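Diary, November, evening

Loft hatch temperature 9.4 at seven this morning, landing 16.8. The gap between the two has been widening all week, so the insulation is doing its job and the loft is now properly cold. That makes the condensation question more pressing. There was a film of water on the underside of the felt again, heaviest along the north slope between the third and fifth rafters, with a few drops hanging from the nail points. I wiped two of them with a tissue and they had come back by lunchtime.

The hygrometer up there read 80 per cent. The one on the landing read 61. I swapped them over for an hour to see whether they agree and they are two points apart, the Teltent reading high. I have noted the offset on the inside cover of this book and will correct for it from now on. Earlier entries can stay as written.

Spent the middle of the morning on my back along the eaves with a torch. Whoever laid the second layer of quilt pushed it hard into the corner, right up against the felt, so no air gets in from the soffit on that side. On the south side there is a clear gap and the felt is dry. I pulled the quilt back by a hand's width in four bays and could feel a draught on my wrist straight away in three of them. The fourth has something else in the way, possibly old mortar from when the gutter boards were done. I will look at it from outside when the ladder is free.

Rang Brarneck about lap vents. They are sold by the bag, and the man on the counter wanted to know the rafter spacing before he would say how many. Measured it twice: 400 at the gable end, drifting to 415 by the chimney. He said to work to the wider figure. The Benavides catalogue has a rigid tray version which holds the quilt down as well as letting air past, but it is made for 600 centres and would have to be trimmed on both edges. I do not fancy cutting that many in a space where I cannot sit up.

Moisture meter on the timbers in the afternoon. Rafter three, 19 per cent near the ridge, 22 at the foot. Rafter four, 21 and 23. Rafter seven on the south side, 15 at both ends. Anything over 20 for a long spell is a worry, though one cold week proves little. Took the readings with the pins across the grain, the same as last month, and marked each spot with chalk so I can go back to it.

The bathroom fan is the other suspect. Its duct runs across the joists to a tile vent and there is a sag in the middle. I lifted the sag and heard water run back towards the fan. Emptied it into a jug: 182 ml. The duct is the thin flexible sort, with no insulation on it at all, so steam from the shower cools and collects in the dip. I propped it on two offcuts to give a steady fall towards the outside and taped the joint at the fan collar, which was loose enough to get a finger in. It wants replacing with rigid pipe and a proper sleeve. Bramex do a 100 mm kit for £67, and that includes the clips.

Knees bad after all that crawling. Stopped at four with the light going and had tea standing up.

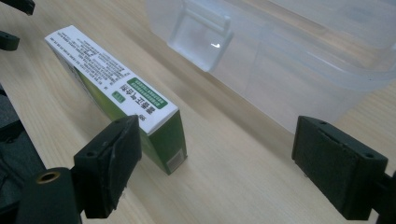

Went back up at six for the evening reading. 77 per cent, corrected to 75, and the hatch at 8.1. Too soon to credit the change to the gap at the eaves, as the wind had got up from the west and the outside air was drier than in the morning. Barometer 953 and still dropping, lower than I have seen it this autumn. If it rains hard tonight I will check round the chimney flashing as well, so as not to blame condensation for a leak.

One thing I had missed before. The hatch itself has no seal. The foam strip on the frame has gone flat and hard, and with the landing light on I could see a bright line down the whole hinge side. Warm air has been going straight up through it all this time. Cut a length of the draught strip left over from the back door and stuck it down on three sides. The hinge side needs a thinner profile or the catch will not close – I tried it and had to peel it off again.

For tomorrow: kitchen scales up to the loft, weigh one of the dry tissues, leave it under the worst nail overnight and weigh it again. Crude, but it will give a number to put beside the meter. Then the outside of the fourth bay if the wind drops. Order from Brarneck before noon or it goes over to the following week's van.

Bath fan left running for twenty minutes after the shower. Duct checked at nine, no water in it. Hatch 7.6.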